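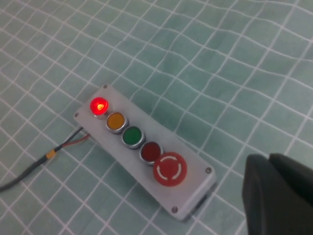 The red light, the amber button, and the rest of the row.

Berenice Villaseñor had been a night nurse on the third floor at Contreras for so long that she could tell which bed was awake by the sound of its pump. The Heko mattresses had a soft, patient hum that went up a little when somebody rolled over, and the one in room 203 had been humming up and down since supper.

"You're not sleeping, Azucena," she said from the doorway.

"I'm being rocked," said Azucena Solís. "Like a boat. I was eighty-four years old in January and I am being rocked by a vacuum cleaner."

Berenice came in and sat on the edge of the visitor's chair, which she wasn't supposed to do, but her feet had been complaining since ten o'clock and the hall was quiet. She explained, as she had the night before and the night before that, that the air went from one side to the other so her skin could rest, and that her heel was looking so much better for it, really pink at the edges now.

"We had a feather bed in Mudberg," Azucena said. "My mother stuffed it herself. It took her two winters, and my brother and I had to pick the quills out because they'd come through the ticking and stick you right in the leg. It never hummed at all."

"Did it turn you over?"

"My brother turned me over. He kicked."

Berenice laughed louder than she meant to and put a hand over her mouth. Down the hall somebody coughed and settled again. She bent to look at the pump hooked on the footboard, and turned the firmness down a notch, then — after thinking about it — stretched the cycle out as long as the orders allowed, so the boat would go slower.

"He moved out to Hindonby in the end," Azucena went on, with her eyes closed now. "He paid 500 dollars for a truck that didn't have a door, and he drove it all that way with a rope across his lap, and do you know what he had in the back? That bed. I never got it from him. I asked, too. I wrote him a letter."

"What did he say?"

"He said I could have it when I quit snoring."

The mattress let out a long breath on the left and began, very slowly, to fill on the right. Azucena's shoulder rose an inch under the blanket. Berenice tucked the sheet in loosely, the way you have to with those beds, and checked that the heel was floating clear of everything, and found that she didn't much want to get up.

"Tell me about the truck," she said.

"It was green," said Azucena, and after a while, when Berenice had decided she was asleep, "mostly."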